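About us

Skaltamberg is a small software company. We write the programs that stand between a robot arm and the person who wants something done with it. We do not build arms, and we do not sell them. Our customers bring their own hardware and we make it see, plan and move.

The company was started in July with one product, a motion planner called Nisavon. It takes a grasp point and a picture of the workspace, and it returns a path for the arm. Most of our early time went into the last few centimetres of this path, where the fingers are already near the object and a small error matters much more than before.

Soft things are our main interest. A rope has no fixed shape, so a stored model of it does not help very much. Our perception module, Takagi, looks for the ends and the bends of such an object and gives the planner a new estimate while the arm is moving.

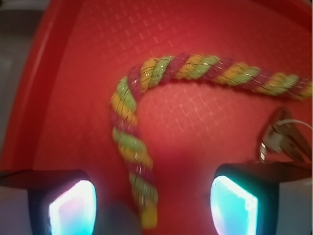 Rope end between the gripper fingers, wrist camera view.

Takagi works with two kinds of camera: one at the wrist, and one that is fixed near the workspace. The wrist view is good for detail, but the fixed view knows where everything is. Our software joins both in one map of the tray. When the arm covers an object, the map keeps the last known position and marks it as uncertain. 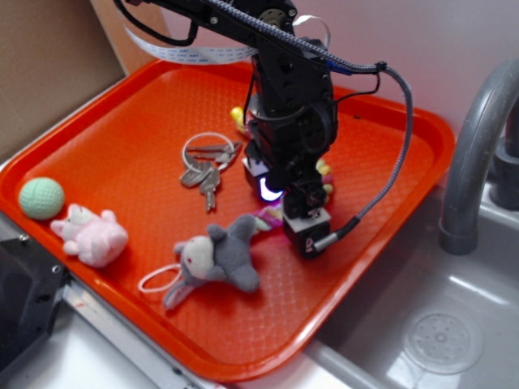
Do I need to change my robot controller to use your software?
Usually you can keep it. Nisavon sends joint targets through a small driver, and we have drivers ready for 7 controllers. If yours is missing, we can write one together with you.

Every new version is tested before it is released. For this we have made Prusari, our replay tool, which runs the planner again on 361 recorded tasks and shows where the new paths differ from the old ones. A full replay takes 4 hours, so we start it in the evening and read the report with the morning coffee.

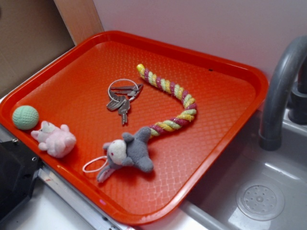 Keys, rope toy and small plush on the tray, fixed camera view.

We answer technical questions by e-mail, in English or German. Please write which arm and which camera you have, and attach a log file if you can.

Page last changed: 10 December 2021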